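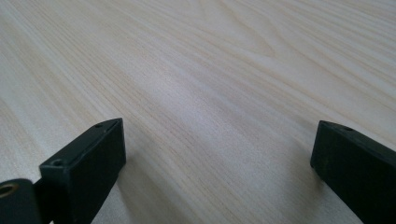
Katherine Ticona had been mayor of Brisham for nine hours when the first letter arrived. It was from the town of Trudembridge, and it wanted the river back.

"They can't have it," said the clerk. "We've only just had it dredged."

The letter cited a card game in which a previous mayor had wagered the river, lost, and gone home early with a headache. Interest had been accruing. The sum now stood at $3,277, or the river.

Katherine looked in the safe, which held $30 and a sandwich.

"Write back," she said. "Tell them we accept – and that the mosquitoes go with it."

Trudembridge's reply came before supper. They had decided to let the matter rest.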